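Desk cables, round two

22 January 2018

Ok quick one, I have to leave in 19 minutes. Finally pulled everything off the desk last night. Two drawers of chargers, most of them for phones I dont own anymore. Libor took the old laptop brick, the rest went in a bag.

What stayed: lamp, monitor, one phone cable. Thats it. The long flat strip went to the hall closet -- too wide, always collecting crumbs behind the Girnow shelf.

Replaced it with a cube. White, soft corners, big square power button on the front with the outlets right under it, and another one up on top. Lamp goes on top so I can yank it easily. Small print on the side of the button starts with MAX something, going to read it properly before the heater goes anywhere near it. 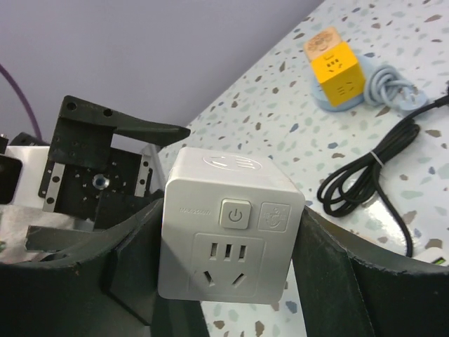
Still to do

Velcro ties (Zdislava has a roll). Label the monitor plug. Wipe down teh shelf. Drawer number two, maybe in June lol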